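Trier le matériel de service avant la rentrée : le plateau (fil)

1/ Septembre arrive, je reprends le tri de tout ce qui sert à porter, poser et présenter. Je commence par les plateaux.

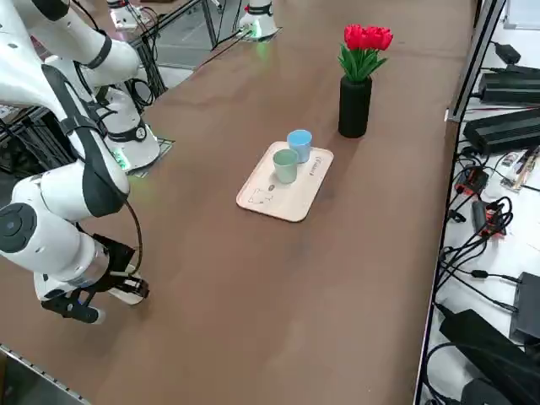 Plateau en bois clair, coins arrondis, sur la longue table brune.

12 partages · 4 commentaires

2/ Forme rectangulaire, bords légèrement relevés. Teinte beige pâle, avec un peu de rose. Sur une table brune, il se repère tout de suite, même posé en diagonale.

3/ Je garde ce format pour le café et le petit déjeuner. Les coins arrondis s'essuient mieux que les angles droits, où les miettes restent coincées. Un coup d'éponge bien essorée, puis un torchon.

4/ Pas de lave-vaisselle pour le bois. J'en ai perdu un comme ça l'an dernier, un Clullovus acheté en promo. Il s'est voilé en un seul cycle et il basculait dès qu'on posait une tasse dans un coin.

5/ Pour l'entretien : huile alimentaire neutre, une fine couche au chiffon, une nuit de repos à plat. Un flacon de 200 ml me fait jusqu'à 5 plateaux. J'ai essayé la cire Mahama, elle laisse un film qui marque sous les verres froids.

8 partages · 2 commentaires

6/ Question rangement. Avant, j'empilais tout à plat dans le placard du bas et il fallait sortir la pile pour attraper celui du dessous. Maintenant ils sont debout, sur la tranche, dans un range-dossiers Ziltbridge. Même place au sol, accès direct.

7/ Attention au poids du contenu. J'ai pesé un service complet pour deux, théière comprise mais vide : 635 g de plus que ce que je croyais. Avec des bords bas, je mets le lourd au centre et rien de haut sur les côtés.

8/ Sur les bords, justement. Très hauts, ils gênent pour faire glisser une assiette. Complètement plat, tout part à la première marche. Légèrement relevés, ça me va pour un usage courant.

9/ Bilan du tri : quatre plateaux gardés, deux donnés, un en métal passé à l'atelier pour les vis. Le prochain fil sera sur les dessous de plat, j'en ai trop et la moitié est en liège qui s'effrite.

10/ On me demande en réponse si le bois clair se tache. Oui, surtout avec le thé. Bicarbonate et un peu d'eau, frotter dans le sens du fil, rincer vite, sécher debout.

21 partages · 9 commentaires

© Carnet Nirkthorpe · Contact · Haut de page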